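Storage and Materials Handling, Unit 3 Handout: Open Shelving
Lavanya Shenoy
5 min read

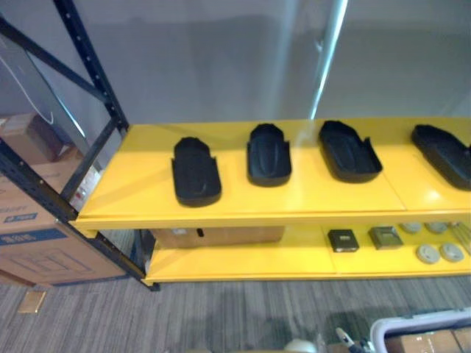 Open shelving is for items that are picked often and by hand. Anything that moves once a month or less belongs in deep storage, and anything over 50 pounds belongs on a pallet. What remains is small, mixed stock, and most picking errors happen there. Shape matters more than weight when you decide how to lay it out. Long shallow trays with a rounded outline, like the black ones on the upper shelf, do not square up against each other the way cartons do. Each one needs its own spot with a gap on both sides, or people start nesting them and the count goes wrong. Flat round pieces are easier. They can lie side by side in two rows, as on the lower shelf, and still be picked from the front.

Terms for this unit

Face: the front edge of a shelf, where the picker's hand goes first.
Slot: the space assigned to one item, whether or not there is a divider.
Upright: the vertical post of a rack. Perforated uprights let you change the beam height.
Brace: the member that ties two uprights together. Never remove one to make room.

Upper and lower levels

Put the items with the most picks on the upper level if it falls between the waist and the shoulder. The lower level gets less light from overhead, so dark items are harder to tell apart down there. Labels on a lower shelf should be on the face, in large type, and tilted up if the label holder allows it. Do not rely on a label stuck to the top of a box.

Shelf color

A bright shelf makes dark parts easy to find. A glossy finish also throws back the overhead lights, and that can hide a thin clear part or a shiny label. Check from the picking position, standing, before you settle on a layout.

Worked figures

The Hegde stockroom has 399 active items and 43 shelves. Thirumalai Rai's layout gave 23 of those shelves to the fast movers and the other 20 to everything else. Work out the share of shelves given to fast movers and bring it to the next session. We will compare it with the Brornen layout from Unit 2.

Reading for March: the Arkitz shelving guide, sections on load limits and bracing only. Skip the section on mobile units.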